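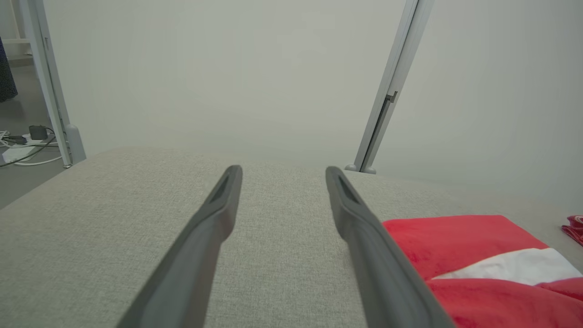

Fingertip choice has had more effect on our garment trials this quarter than any change to the controller, and most of this item is given over to it. The baseline is the slotted tip, a tapered finger with a rounded end and a recess in the flat face near the tip. On the grey woven cover we have been working over, with the red and white cloth as the test material, the two tips stand a short gap apart and the wrist camera sees both of them along with whatever lies between. That view is what we use to judge the approach. A tip that comes in too low catches the weave of the cover before it reaches the cloth, and the current trace from the finger motor is often the first sign of it.

Three finger sets were tried between April and June. The Braltach set is the slotted one described already. The Paisan set is a plain flat pad, wider and without a recess. The third was cut in our own shop from the Paisan drawing, with the pad narrowed at the end so that it could get under a folded edge. All three mount to the same plate, and a changeover takes 15 minutes including the tool offset check. The arms, the camera positions and the Mutevano controller were left alone throughout.

Method

Each attempt began with the garment laid out by hand. The arms then made one fold, and the attempt was scored on whether the fabric was held at the commanded point, whether it stayed held through the move, and whether the layer underneath was disturbed. We logged 202 attempts in all. Attempts where the operator stopped the arm for an unrelated fault were struck from the log and repeated.

The operator drove both arms from the leader station in the first block. In the second block the approach was scripted and only the final closing was done by hand. We kept the blocks separate in the results, as the scripted approach favours whichever finger set it was written around, and ours was written around the Braltach tips.

Results by finger set

Braltach slotted. Best on thick seams and hems. The edge of the slot gives the cloth something to bear against, and once a hem is in, it seldom slides out during a lift. Poorest on thin mesh, where the recess takes up slack and the grip point shifts by a few millimetres between closing and lifting. That shift is small enough to ignore on a towel and large enough to spoil a sleeve fold.

Paisan flat. The most repeatable of the three on single layers. It had trouble starting a pick from a flat lie, where the pad tends to push the cloth ahead of it. Raising the approach angle helped. Raising it further put the heel of the pad on the table, and we stopped there.

Shop-cut narrow. Good at separating the top layer from the one below. It flexes under side load, and two of the fingers took a visible set by the end of the second block. A stiffer material is on order.

Force settings

Closing force was run at 50 per cent of the controller limit for most attempts. Dropping it to 17 per cent made no measurable difference to the flat pad on cotton and caused frequent slips with the slotted tip on slick polyester. We have not found one setting that suits both. For now the force is stored with the finger set in the controller profile, and the operator is asked to confirm it on loading.

One known fault in the profile loader: if the set is changed while the controller is in hold, the old force value stays active until the next enable. Cycle the enable after every changeover until the patch is in.

Camera placement

The wrist cameras are good for the last part of an approach and poor for anything involving the whole garment. The overhead view fills that gap. With a jersey folded lengthwise into a long strip, it takes in the full run of the fold, the parts of the numerals still showing, and the point where the right gripper's finger bears on the white panel near the end. From the wrist, that same contact is mostly hidden by the finger making it – a limitation we had expected, though not to this degree.
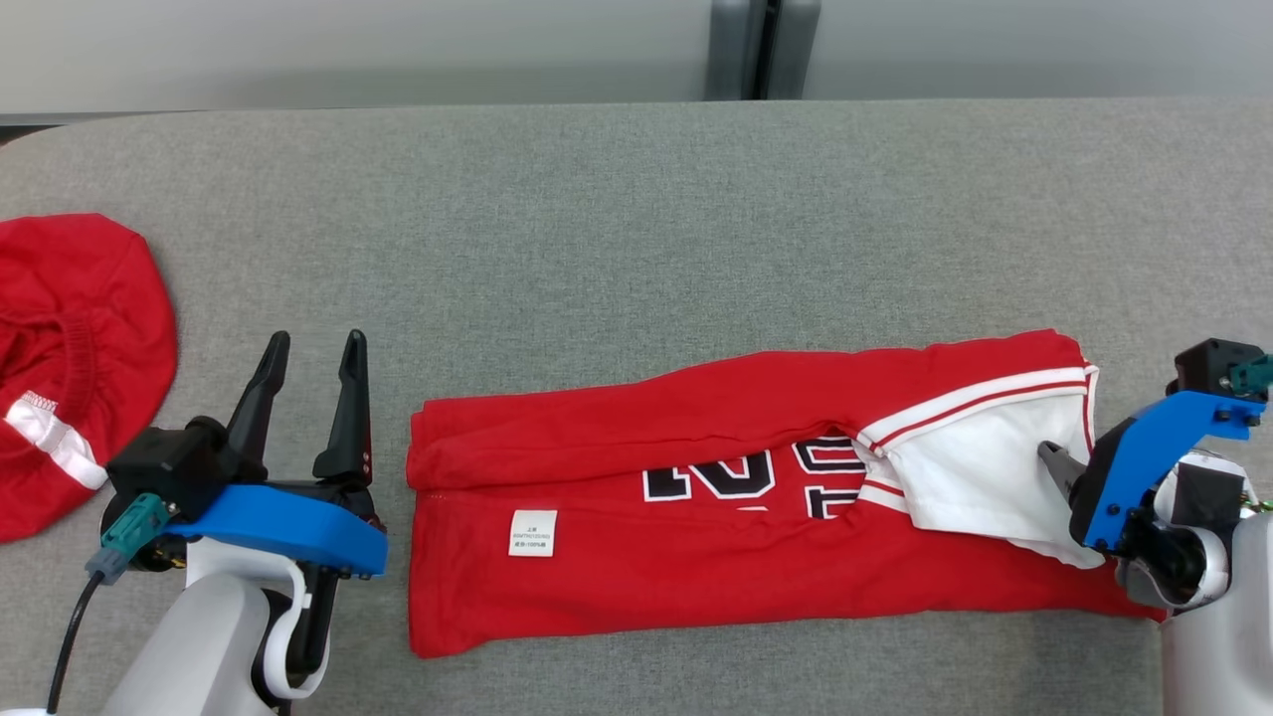 Lighting and surface

The grey felt has been kept as the standard table surface. It holds the lower layer in place during a tuck, and it gives enough contrast with red fabric for the segmentation to find the outline without tuning. White panels and trim are less reliable under the overhead lamps, and the exposure on the head camera has been locked to stop it hunting when a gripper passes over them.

Next

The Lilex wrist camera, with its wider lens, goes on the left arm first. It will be compared against the present camera using the same garments, the slotted fingers and the scripted approach. Log files for the finger trials are on the shared drive under the June folder, with the struck attempts listed separately. Anyone planning to use the slotted set on mesh should read the slip notes before booking time on the arms.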